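Re: Harnham open day, anyone going?

Tirta Chong wrote:
> Is the Harnham thing worth the drive? I was thinking of going in February.

Yes, go! I got back last night and I'm still talking about it. They had the hand-held grippers out on the jar shelf, one in each hand, and you get to try them yourself. 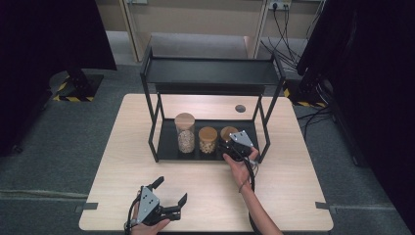
I was terrible at it, by the way (my left hand just wouldn't listen). The woman from Hellström told us they have 3,574 recordings so far and want plenty more. Get there before 4, the line gets long.

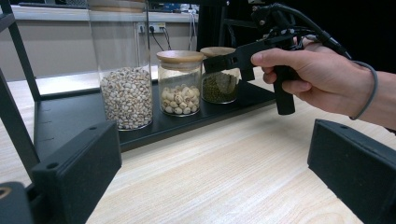
Bimla Grewal wrote back off-list that the talk afterward was too short and she'd skip it next time.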